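Headphone Amplifiers: Output Impedance and Why the Spec Sheet Leaves It Out

July 28, 2018

The Drudico headphone amplifier has been on sale since December, and its data sheet lists power, noise and distortion. Output impedance is missing. We measured 19 ohms at 1,000 Hz, the same on both channels.

With a planar headphone the figure matters little, as the load is nearly flat across the band. A dynamic model is another case. The Henriques closed-back rises to several times its nominal impedance at the bass resonance, and the amplifier and headphone then form a voltage divider that changes with frequency. Level at the resonance goes up by almost 3 dB. The added bass is plain to hear on double bass and kick drum.
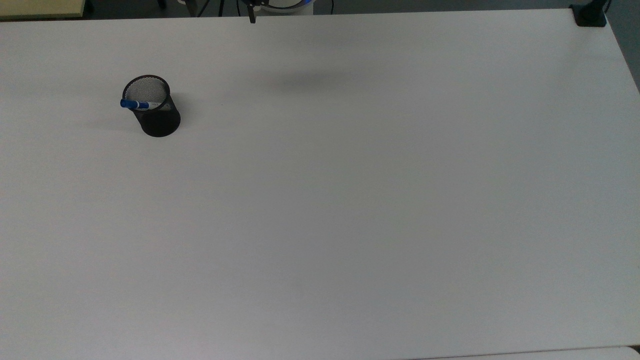 The Denberg unit uses a different output stage with no series resistor and more feedback. Its response into the same headphone stays flat, and hiss is lower with sensitive earphones. It does run out of voltage earlier on high-impedance loads.

Prernasia takes a middle course, with a rear switch that puts 7 ohms in series with the output. Set it to the lower position first, match levels with a meter, then compare. Without level matching the louder setting tends to win.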